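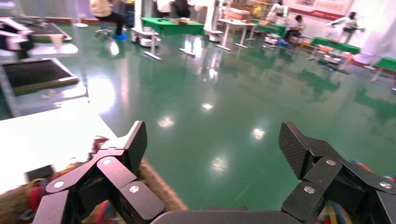
About Clulluder

Clulluder is a lettings and property management agency, and we look after rented homes for people who own one, two or a whole street of them. We opened in April 2000 with a single desk above a bakery and 6 flats on the books. These days we manage 177 homes and we still love getting the keys to a new one!

Most of our landlords never set out to be landlords. They inherited a terrace from an aunt, or moved in with a partner and kept the old flat, or took a job abroad and couldn't bear to sell. They tend to arrive with a carrier bag full of paperwork and a long list of questions, and we're very happy to see both. We'll go through the lot with you at the big table by the window, and the tea is good (the biscuits depend on who got to the tin first).

What we do

We find tenants, check references, draw up the agreement and write the inventory. After that we collect the rent, book the gas and electrical checks, visit the property and deal with the dripping tap on a bank holiday. You can hand us everything or only the finding and checking, and plenty of owners start with the second and move to the first after a winter or two.

Every landlord gets a monthly statement that fits on one page. Rent in, costs out, what's left, and a line or two in plain words if something unusual came up. We're a bit proud of that page. It took us ages to get right, and our owners tell us they read it, which is more than we can say for the one it replaced.

Tenants are our customers too

We answer repair calls ourselves, from our own office, and the person you speak to will usually have been inside your home. If a plumber is coming, you'll know the firm and the time. When you move out we do the check-out visit with you there, if you'd like to be, so the deposit can be talked over on the spot.

The team

There are 15 of us now, across two offices. The Bariva office is the original one and handles new lettings and viewings. Accounts and repairs moved to Szűcs House a few years back, when we ran out of wall to put shelves on. We use Brorex to keep track of rents, renewals and certificates, and everyone here is trained on it in their first week, so whoever picks up the phone can see where things stand.

Come and say hello

Both offices are open for visits by appointment, and a first chat about your property is free, however long it takes. Ring, email or put a note through the door. We do read them!

Page last updated October 4, 2020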